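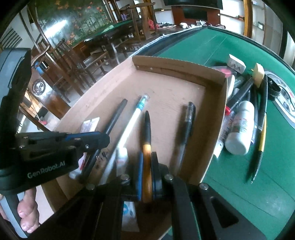
Road Shares at Jiltby Pond

The nine lots on the north side of Jiltby Pond are back on the market, and so is the argument over the road. Every listing says "year-round access." The county plows as far as the mailboxes. After that it's 2,000 feet of private gravel, and the year-round part is up to you and whoever owns a truck.

Buyers have been calling the office to ask what they'd be signing. The road agreement runs with the land, so it comes with the lot whether you read it or not. Each owner pays $300 a year toward grading and snow. Vacant lots pay the same as built ones, a point that tends to come up at closing, loudly. Lot 6 also carries a shared driveway easement with Lot 7, drawn in the days when the two owners were brothers and still speaking.

If you're looking at one of the back lots, ask the seller for the last two road bills and a copy of the recorded survey. The pins on Lots 3 and 4 were reset in September, and the old sketch going around by email puts the well on the wrong side of the line.

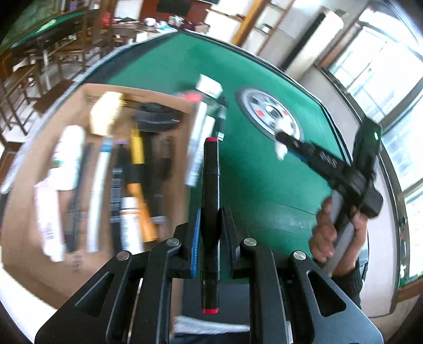

Augustina Nartey writes that the fee was $137 when she bought Lot 2, that the potholes were the same size then, and that she'd like the new owners to know the culvert by the mailboxes was promised before her kids started school. Her youngest graduates in the spring. The culvert is on the agenda for Friday at 7, right after the dock.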